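Home | Projects | Minutes | Contact

Emo grasp planner, software call, Monday

1. Akolgo release. The new build picks grasp points from the wrist view alone. Claimed gain: 5 fewer retries per 30 picks. Not accepted — the runs used one garment. Repeat with 3.

2. Seam detector. It likes hems, but a fold edge scores nearly as high. Okau to log both scores.

Teal fabric, close range:
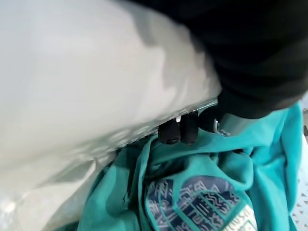
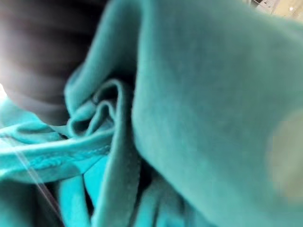 3. Replanning. Still stops dead when the depth map has holes. The fix was promised last time too. Stays open until the logs show otherwise.

Next call in July.

Comments

Same fold problem at Berosport. We gave up on hems.

Was the retry limit 5 in both builds? Minutes don't say.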